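Let the Library Lend Toys

When the branch library in Indholm reopened in September, it had a new shelf by the side door with 26 toys on it. You could take one home on a library card for three weeks, the same as a book. Within a month there were letters in the local paper asking why public money was going to playthings. I think the shelf is a good use of the money, and I think the other branches should have one too.

The main complaint is that a library is for reading. That has not been true for a long time. Our library lends films, garden tools and a sewing machine. It lends them for the reason it lends books. Most people need them for a short while and then don't need them again. A toy fits that rule better than most things on the shelves. A child of 2 wants a shape sorter for a season. After that it sits in a closet until somebody drives it to the dump.

The second complaint is cost. The Indholm branch spent $2000 on the toys, the shelf and the bags they go home in. I don't call that nothing. But a town that pays for new banners on Gauthier Street every summer can find that much for something families will use every week. Toys bought for lending also last. The Dulenel branch, across the river, has lent puzzles for years out of a cupboard behind the desk, and most of the puzzles are still whole.

Missing pieces are a real problem and I won't pretend otherwise. A book comes back complete or it doesn't come back. A building set can come back short, and a clerk has to check it. Dulenel handles this by weighing each bag when it goes out and again when it comes in. The check is quick and does not need a trained person. If a piece is gone, the family gets a note. There is no fine. I would keep it that way, as fines mostly drive off the people the shelf is meant for.

I also hear that lending toys hurts shops. The toy store in the Aretow center may lose a sale now and then. It may gain some as well. Parents who have tried a set at home for three weeks know whether their child likes it, and some of them will go and buy their own.

What I would change is the choice of toys. Too many of the ones in Indholm need batteries and do one thing. Plain bricks, big enough for small hands, would get more use, and they wash easily.
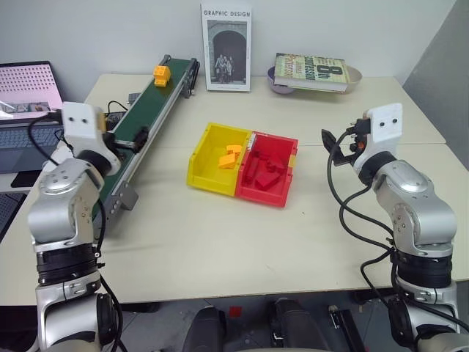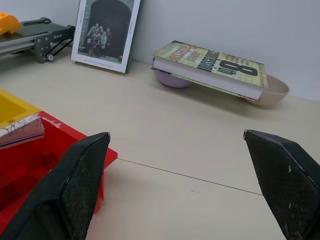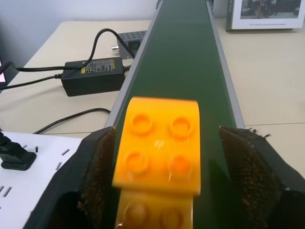

Should a family have to pay a deposit to borrow a toy?

A deposit would keep out the homes that have the fewest toys to begin with. A library card is enough for a book that costs just as much, and it should be enough for a bag of bricks.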